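Household manipulation > Mobile bimanual > Soft goods

Thread: Straightening cushions on a settee, is this solved or not

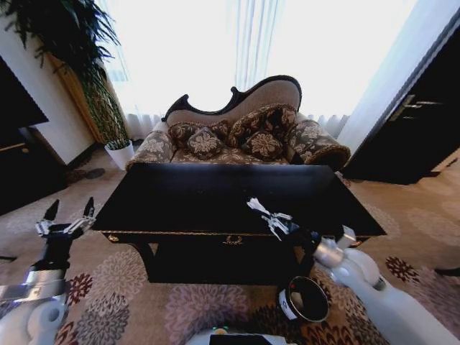

Post 1
kudbridge_ops

Task definition first, so we argue about the same thing. Sitting room, one settee, five patterned cushions on the seat. Goal state: cushions upright against the back, evenly spaced, pattern facing out, nothing else in the room disturbed. Two arms with multi-fingered hands. The low table in front of the settee stays put.

My position is that this is a chore machines can do now, given a fixed room layout. I would like to hear from people who disagree and have run something comparable.

Post 2
lei_controls

Disagree, mostly on perception. The cushions are dark brown with pale flowers. The seat is brown with pale flowers. The arms of the settee are the same fabric as the seat. Whatever segmentation you are using has to find the edge of a cushion against a background with nearly the same color and the same kind of motif, with daylight coming through sheer curtains behind it. The window area is close to saturated.

Then there is the right arm of the settee, a rounded roll in the seat fabric. I would expect a detector to call that a bolster cushion and the planner to try to pick it up.

Post 3
kudbridge_ops

Fair on the bolster. Depth helps with the cushions, less with the arm. You can mask the arm once per room and leave it masked.

Post 4
lei_controls

Once per room is where the cost goes. A person from housekeeping walks in and does not need a mask.

Post 5
Weidong Dai

I ran a cushion task at Trundton from December on, different furniture, plain fabric. We did 99 trials with a scripted grasp. Numbers as logged: 16 failures, 10 of them the same failure. The hand closes on the front face, the cover slides over the filling, and the grip ends up holding cloth with the cushion hanging below it. The cushion still arrives, only rotated, and the placement step has no idea.

The fix was to pinch at a corner with one hand and support from underneath with the other. That needs both arms at the seat at the same time, so look at the reach over that table before promising anything.

Post 6
skunthorpe_fitter

Shop floor view. We would never accept this cell. You have a table between the machine and the work, so every approach goes over an obstacle. In a plant you move the table, bolt down the settee and put the cushions in a fixture. Then it works all shift. Of course at that point you have no sitting room left.

Post 7
kudbridge_ops

Moving the table is a legitimate first step. It has a drawer pull on the front, short legs, looks like something one person could shift.

Post 8
skunthorpe_fitter

On carpet? With those hands? Show me the force numbers for pushing it. And you have to put it back in the same place after, which doubles the job.

Post 9
Hanyu Bai

Two separate questions are getting mixed here.

a) Can the arms pick up a cushion and set it down upright. Yes, I consider that settled for cushions of this general size.

b) Can the system decide when it is finished. I have not seen this done well. One of these cushions is tucked behind two others, and another is in front of the largest one. Is that untidy, or is it how the room is meant to look? Layered cushions are a normal way to dress a settee. The machine needs a reference state and somebody has to supply it.

Also, the palm next to the left arm has long fronds. Thin, arching, and they move when touched. If the base goes left to improve the angle on the small cushion at that end, the planner should treat the whole plant as a keep-out volume. Point clouds of palm leaves are mostly holes.

Post 10
lei_controls

Agree on b. Agree on the palm.

Post 11
kudbridge_ops

For b we use a reference photo per room and compare cushion centers and tilt. Tolerance is set loose. Cycle time is the part I am less happy with. Our last full reset came in at 3000 seconds including two retries and one operator stop.

Post 12
skunthorpe_fitter

50 minutes for cushions.

Post 13
kudbridge_ops

With retries, yes.

Post 14
Weidong Dai

The time is less of a problem than the operator stop. If a person has to stand by, the person can do the cushions. What triggered it?

Post 15
kudbridge_ops

Finger caught under the seam of a cushion cover during release. Torque limit did not trip. Operator hit stop as the cushion was being pulled forward off the seat. We have lowered the limit on the finger joints and added a short open-and-retract before the arm moves away.

Post 16
Hanyu Bai

Lowering the limit will cost you grip on the big cushion. Log both and post them. I would want to see the lift on the largest one separately from the small ones, they should not share a grasp.

Post 17
kudbridge_ops

Will split them by size. Changing my answer in post 1 to "can do, supervised."

Post 18
lei_controls

I can live with supervised. Post the segmentation output too, including the arm of the settee with the mask off.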